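Section 4. Running the block-pushing demo for visitors

Read this before an open day, and read it again if the last one went badly. The Joser sales sheet says the demo "runs itself." In our experience at Govholm it runs itself for as long as the person in charge is watching it.

4.1 Before the doors open

1. Power up the arm and let it finish homing. Don't touch the table while it does.
2. Check that the board is bolted down. A board that shifts even slightly will throw off every push, and the software won't tell you.
3. Fit the long pushing tool. Tighten the collar by hand, then a quarter turn with the key.
4. Load the Teshome command set. It holds 1,691 phrases. Visitors will find one that isn't in it within a minute.
5. Set the speed limit to 500. The menu lets you go to 600, and the brochure video was clearly made that way, but blocks tip over at that speed.

CAUTION: Keep hands off the board whenever the arm light is on. The pause button stops the current push. It does not cut power.

4.2 Setting out the blocks

Use the painted wooden blocks only. Scatter them over the board and leave a few with space on all sides, such as the yellow heart and the yellow hexagon. Avoid neat rows. A tidy layout makes the job look easier than it is, and sooner or later an engineer in the crowd will say so.

Expect bunching. When the tool comes down beside the blue cube and the cube is up against the green star and the green cylinder, a request to move just one of them is a gamble. Let the visitor ask anyway. It's a fairer picture of the machine than a clean push of the blue triangle out on its own. 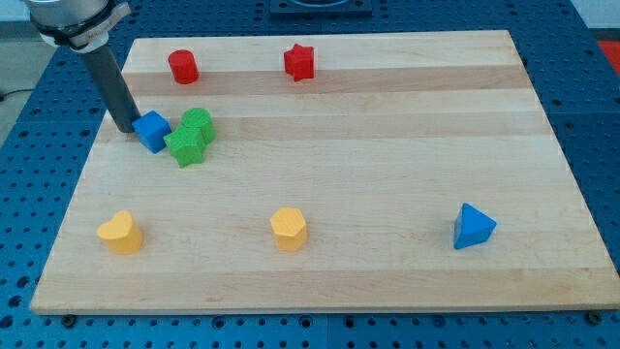 4.3 Taking requests

1. Ask for one color and one shape per request. "The red star" is fine. "That one" is not.
2. Repeat the request into the microphone yourself. The room mic is poor.
3. If nothing moves after two tries, press RESET and take the next person.

NOTE: Do not quote the success rate from the Jesinmont visit. It came from 199 requests picked by our own staff, and Facundo Valdebenito, who ran the session, has asked that it not be used. We have no figure for requests made by the public.

4.4 Shutting down

Park the arm, wait for the light to go out, then remove the tool. Write every failed request in the log, including the embarrassing ones. The April log has two entries for a whole afternoon, and I don't believe it.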